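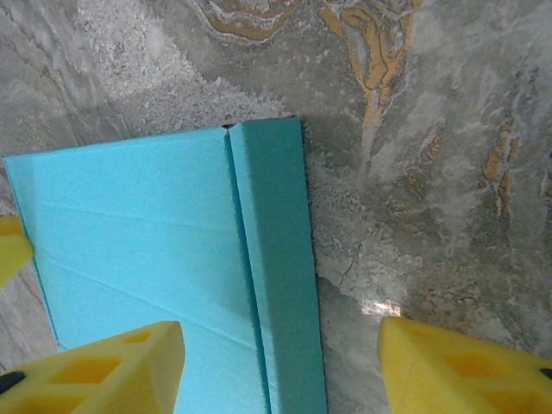

Was told on the phone that the estimate is "just a guess, everybody's goes up a little," and that I should go ahead and sign so they can hold the truck.

Search questions, topics, people Search

Mover's estimate jumped after I paid the deposit - do I have to pay the new number?

pebblecreek

Moving two bedrooms from Ziltau to Zusivham, different state. Booked with Haslinger, put down $500. The estimate was done over the phone, they went room by room and came up with 3,000 pounds. Fine. Now I get an email with a "revised" estimate, higher weight, higher price, and it says sign before loading. Nothing changed on my end. If anything there is less stuff, I sold the couch and gave away the good bookcase (regret that a little).

So what I want to know. Can they do this before they've even weighed anything? Is the deposit gone if I walk? And how do people figure out the weight on their own, because I have no clue what a kitchen weighs. Also there's a storage thing with a place called Tumard on the other end since my lease there starts late. Not sure who is responsible for the stuff while it sits.

Sorry if this got asked before, searched and only found piano questions.

dusty_atlas

Went through nearly the same thing last September, so here goes, typing on a break.

First, find the words "binding" or "non-binding" on the first estimate. Should be near the top or right by the signature line. Binding means the price is the price for what's on the list. Non-binding means you pay by actual weight, and the first number is only their guess. There's also "not to exceed" which is the one you want if you can get it. Yours sounds non-binding from what you were told.

They can send you a new estimate before loading. You don't have to sign it. But they don't have to load either if you won't agree on a price, so it's a standoff, kind of. What worked for me was calling and asking which items were added. Make them read the list. Mine had a treadmill on it. I have never owned a treadmill. Took that off, plus a "patio set" that was two folding chairs, and the number came right down to where it started.

Ask for someone to come look in person or do a video walk-through. Phone guesses are bad in both directions. Open the closets when you do it, the garage too, and say out loud what is NOT going. Get the new list emailed the same day. 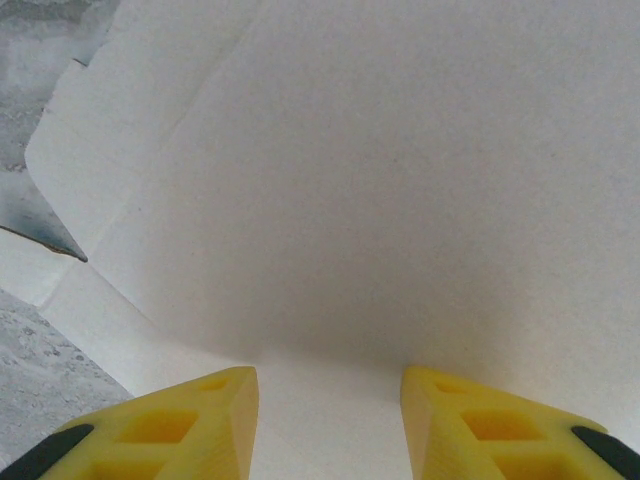
Then the weight itself. You can ask for the weigh tickets - empty truck and loaded truck - and you can ask to be there for the weighing. I did ask, they sighed, they told me where the scale was. Books and dishes are what kills you. I mailed five boxes of books separatly and it was cheaper than I expected, slow though.

Deposit: read the cancellation part. Some give it back up to a certain date, some keep all of it. If it isn't written anywhere, ask in an email so the answer is in writing. Don't settle it by phone.

And don't sign anything blank. Not the inventory, not the receipt at the door. If a dresser shows up with a broken leg write it on the sheet before the driver leaves.

inkwellannie

dont pay cash!! credit card so you can dispute it. my cousins mover wanted cash at the door and wouldnt unload. also take pictures of everything

marlow_ridge

Good answer up top. Just adding on the storage part which got skipped.

Look at whether Tumard is on the mover's paperwork or if you have your own agreement with them. Big difference. If the mover put it in storage as part of the same job, the mover's coverage usually runs for a set time and then stops. Mine was 90 days and I was at almost that when I noticed. After that it's between you and the warehouse, and you'd need your own policy. Renter's insurance may cover some of it, call and ask, they were nice about it when I did.

Other thing - the basic coverage that comes free goes by the pound. So a TV pays next to nothing and a box of bricks does great. If you have anything light and expensive take it in the car with you or pay for the full value option. Read the deductable first.

Ask about the delivery fee OUT of storage too. It was a separate line on mine, and that plus a stair charge was what actually blew the budget. Weight was fine in the end.

pebblecreek

Thanks, this helps. Checked and it is non-binding, small print, page two. Haslinger is doing a video walk-through now, had to ask twice. Tumard is on their paperwork and not mine so will ask how many days. Will update once I have the new list.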